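How Do You Choose a Hand for a Robot?

Ages 8 to 11. Words in capital letters are in the word list at the end.

A robot arm is good at getting to a place. It can reach the same spot on a table again and again. But an arm by itself can't pick anything up. For that it needs a GRIPPER, the part that works like a hand.

There are many kinds of gripper, and none of them is best at everything. People who work with robots try several and compare them.

Three kinds of gripper

The parallel gripper has two fingers that slide toward each other and stay straight, like the jaws of a vise. It is simple and strong. You can change the tips of the fingers to suit the job.

The suction gripper has a rubber cup, and air is pulled out of the cup so that things stick to it. It works very well on boxes, glass and plastic lids. It works badly on anything with holes or bumps, because air leaks in.

The soft gripper has bendy rubber fingers that fill with air and curl around things. It is gentle, but it can be slow, and it can't lift much.

How a test works

At the Pruvgate workshop, people test grippers with everyday objects. They tried a parallel gripper called the Lerkell and a soft gripper called the Zokura. Each one had the same jobs to do, on the same kind of arm. If you change the arm and the gripper together, you can't tell which one made the difference. This is called a FAIR TEST.

The Lerkell made 2340 tries and the Zokura made 2000. Those numbers are not equal, so you can't just see which gripper has more good tries. You have to work out how many good tries each one had out of every 100.

A computer called a CONTROLLER tells the gripper how far to close and how hard to squeeze. Pruvgate used a Hagedorn controller for both grippers.

Why bread is a hard test

A wooden block is easy. It has flat sides, and it doesn't change when you squeeze it. Bread is much harder. Every bun has its own shape, and if the fingers press too hard, the bun gets squashed. If they press too lightly, it can slip out.

A basket makes the job harder again. The fingers have to go down inside without bumping the rim, and there must be enough room for them to open. 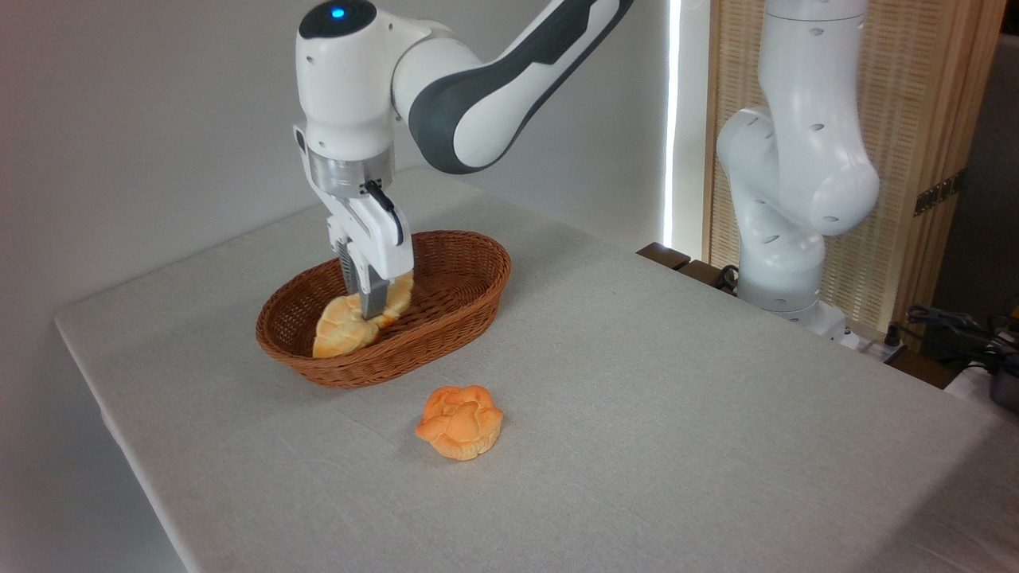 The tips of the fingers matter as well. A ridged pad has small bumps or grooves that help it hold on. A smooth tip slides into narrow gaps more easily, but things may slip off it.

Try it yourself

You will need a pair of kitchen tongs, 2 rubber bands, a bread roll and a bowl.

Pick up the roll with the tongs and put it in the bowl. Do this ten times and write down how many times it works. Now wrap a rubber band around each tip and do it ten more times. Look at the roll when you finish. Has it changed shape?

Word list

Controller: a computer that tells a machine how to move.
Fair test: a test where you change only one thing.
Gripper: the part of a robot that holds things.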